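Shop > Home Care > Garment Care > Drenholm Fabric Shaver

Drenholm Fabric Shaver – corded, 5 ft lead, two spare blades

Back in stock as of March. Takes the fuzz and pills off sweaters, coats, sofa arms, wool blankets. Same motor as the old one, new guard. The old guard cracked if you dropped it on tile, we had plenty of those come back. New one is thicker and twists off for cleaning.

Three height settings. Use the highest for anything chunky or loopy, the lowest for flat knits and T-shirts. Not for lace, not for silk, not for anything with beads on it. Go around zippers and buttons, the blade will not win.
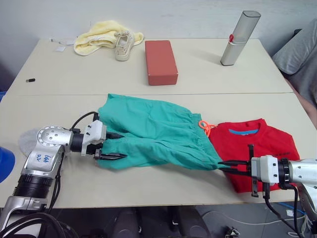 Plugs in, no battery. People ask for a cordless and we did carry the Sultgate for a while but it ran slow after a dozen sweaters and the charging port was fussy. If you only do one or two things a month either kind is fine. For a full closet get the corded.

Lint cup holds enough for a couple of heavy sweaters, then empty it. Pulls straight off. Dont run it without the cup, the fluff goes everywhere and some goes in the motor. Little brush is in the box, clips under the handle.

How to use – lay the garment flat on something hard, smooth it out, small circles, light pressure. If you push down you get holes. Start on an inside hem if your not sure about the fabric. 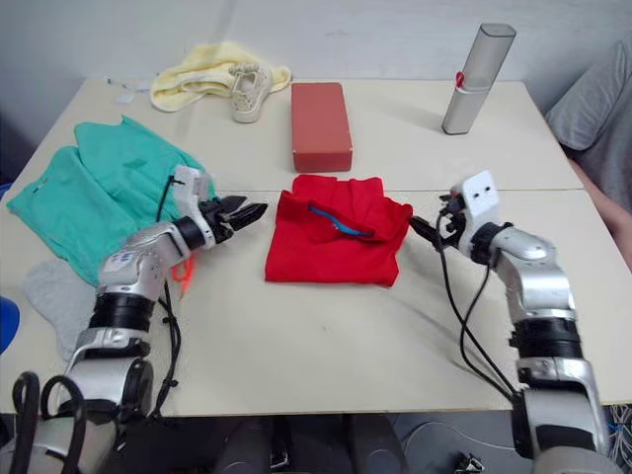 Replacement blades fit this model and the one before it. Sold in packs of 5. Shop and laundry accounts can order boxes of 100, ask Iman Belkadi at the trade desk for the price, it changes.

In the box: shaver, cup (fitted), two spare blades, brush, folded instructions. No case. The gray drawstring bag is sold seperately.

Warranty 12 months on the motor. Blades and guard not covered. Keep the receipt.

Customer notes

"Did my old camel coat in one evening, looks decent again. Bit loud." – Maiara Damasceno

"Good on the couch. Cord could be longer, I use an extension." – Brunello Messina

Ships in two working days, blades go by regular mail. Returns in the original box please, cup emptied.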